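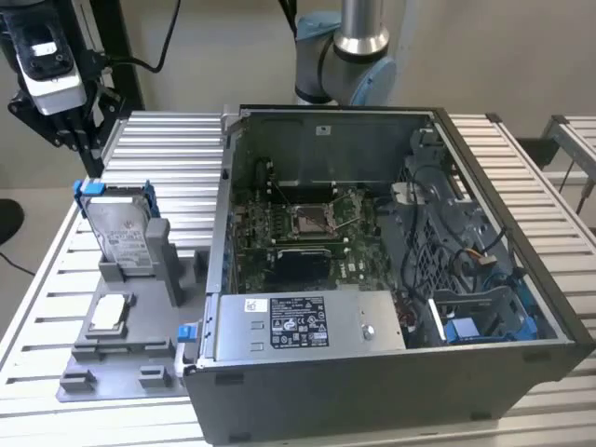
A desktop tower on the robot work table at Ploltier's refurbishing shop, with a processor and a hard drive set out in the parts fixture.

Ploltier wants more robot arms for its computer refurbishing line, and this time the money would come out of next year's equipment budget instead of the leftover repair fund that paid for the first cell. The company put the plan to its owners in September. It calls for a second work table, another arm and gripper, and a set of parts fixtures made for the two desktop models that fill most of the shop's racks.

The case for buying rests on one pilot. Ploltier says the existing cell, put together by the integrator Floron, handled 2283 desktops during its trial and finished 1856 of them without a person stepping in. The jobs were short ones: seating a processor, closing the lever, sliding a drive and its caddy into the cage. The rest went back to the hand benches.

That is more than 400 machines somebody had to pick up halfway through, and the proposal doesn't say how long that took. It doesn't say how many sockets ended up with bent contacts either. A person who bends one knows it right away and sets the board aside. Whether the cell does the same is a question the paperwork leaves alone, and a buyer ought to want it answered before signing anything.

Then there are the fixtures. Each one is shaped to hold particular parts in particular spots, and refurbishers don't get to choose what comes in the door. Floron quotes 10 weeks for a new fixture design. Lots at Ploltier have been known to arrive and ship out again in less time than that. The budget includes a single line for "tooling changes," with enough in it for one redesign a year.

Staff on the hand benches have pointed out that somebody still has to open the side panel, lay the tower down and load the fixture before the arm does anything. The proposal counts none of those minutes. It does count the savings from evening running, on the assumption that towers will be waiting in position when the day shift leaves.

A rival bid from Budau would rent the shop a similar cell and charge by the finished machine, with a minimum of 300 a month. Ploltier's managers are said to prefer owning. Renting looks dearer on paper over the full term, though it would put the cost of failed attempts on the supplier, where the pilot numbers suggest it belongs.

The consulting firm Ní Chonaill has been hired to review both offers. It has asked for the pilot's error logs and for repair records on the boards that came off the cell. Ploltier says the logs will be handed over before the owners vote. It gave no date for the repair records.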